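Folding Day: Camo, Gray Tees and One Big White Table

Tuesday, March 16, 2021
By the Grostthorpe Closet Diary

We use cookies to remember your preferences and to see which pages people like. By continuing to browse you agree to this.

So the big laundry fold finally got its own gallery page! A few of you asked for it after the winter closet post, and since I can talk about folding clothes for longer than anyone should, I've kept it to three pictures and rambled in between them. Get a coffee.

Quick background for new readers. I sort and fold donated clothes for the Gosling swap shelf, which runs out of two rooms in Grostthorpe, and every so often the Rerkstead shelf sends over its overflow too. The last batch came to 203 pieces, mostly T-shirts and pants, with a sad little heap of single socks that I'm not counting (they know what they did). Everything gets washed first, then folded, then it goes into Gradow bins, and the Gradow bins are the reason I got so picky about sizes. They're narrow. A shirt folded the way my mother folds shirts will go in, but it comes out looking like it was slept on.

Let's start with pants, since everybody seems to leave them for last. I like a long fold first, one leg over the other, seams matched up as well as they'll go, before anything gets doubled over. With camouflage you have to hunt for the seams a bit. All that olive and brown and black and tan runs together and your eye slides right off the edge you're looking for.
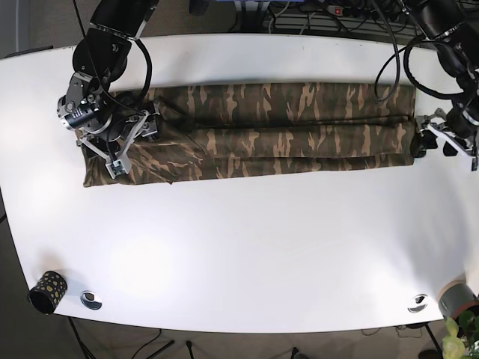

The trick I keep coming back to is pulling from both ends. If you only smooth from the middle outward, the bottom layer stays put while the top one slides, and then you've got a crooked strip and you have to open it up again. Get a hold of the waist, get a hold of the cuffs, give it a gentle tug, and most of the bunching goes away. Whatever's left you can flatten with the side of your hand. From there it's in half, in half again, and for long legs one more turn so it stands up in the bin by itself.

Cargo pockets are their own headache. I push the flaps flat before the long fold, every time, and if there's a drawstring at the ankle I tuck it inside. I skipped that for one whole batch last November and spent the next weekend untangling cords. Never again! Also, check the pockets before the wash and once more before the fold. I've found a library card, a lot of receipts, and 15 cents that had been through a full hot cycle and came out beautifully shiny.

On the table: if you can get a white one, get a white one. Lint shows up, loose threads show up, and you can see the outline of a dark garment without squinting. A rounded edge is nice too, because a corner will catch on a sleeve or on your hip, and after a long afternoon you'll have opinions about both.

Now, T-shirts. There are always more T-shirts. I do the sides first and worry about the length later, and plain gray is my favorite to practice on because the creases show so clearly.
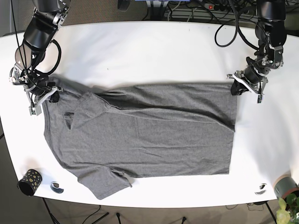
Reading time: 4 minutes

A heather gray short-sleeved tee, partway through its fold, with the right side already squared off into a pretty tidy rectangle and a sleeve still hanging down toward the front of the table. I love this stage. You can tell how the finished thing is going to look, and you can still fix it without starting over. The long crease across the top is the one to keep an eye on — if it runs at a slant, the neckline ends up off to one side and the whole stack leans.

My order goes like this: one side in, sleeve folded back on itself, other side in, other sleeve back, then bottom up to the collar. Some people go in thirds from the hem and some people roll. I've tried rolling. It's great for a suitcase and terrible for a shelf where strangers pull things out to check the size and then try to stuff them back.

Soft knits need a light touch. If you press down hard and drag, you stretch the fabric and get those shallow ripples across the body. I pat mine flat from above and leave the small wrinkles alone, because the stack will press most of them out overnight. Twenty shirts to a stack is my limit — I know I said 20 was too many in the last post, and I've changed my mind, mostly because I bought a taller shelf.

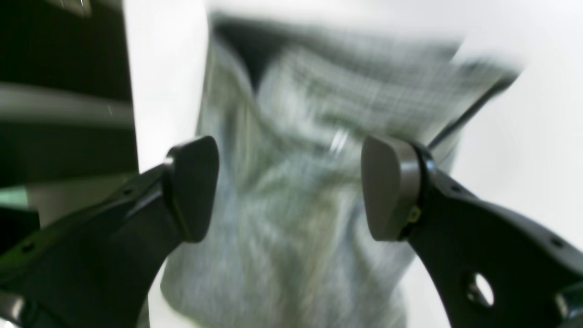
Do I need to fold things right out of the dryer?

It helps a lot with cotton, because warm fabric smooths out with almost no effort, but you can get away with waiting. If a load has gone cold in the basket, shake each piece hard by the shoulders or the waistband before you lay it down, then give it a minute to relax. For anything badly creased, ten minutes back in the dryer with a damp washcloth does the job.

I'll add that the shake is my favorite part of the whole business. It's loud and fast and you feel like you're getting somewhere.

By the end of this round 183 pieces were folded and binned, and the other 20 went into the mending bag for missing buttons, split hems and one zipper I refuse to discuss. Rerkstead gets the mending bag next, so if you live over that way and can sew on a button, drop in at the swap shelf and take a few home. Bring your own thread if you're fussy about color. Sweaters are up next on the gallery, as soon as I've worked out what to do with the chunky ones that won't fit in a Gradow bin no matter how nicely I ask.

Like this page? Sign up for the newsletter and get new galleries in your inbox.

Last updated: the week after posting, with a correction to the sleeve order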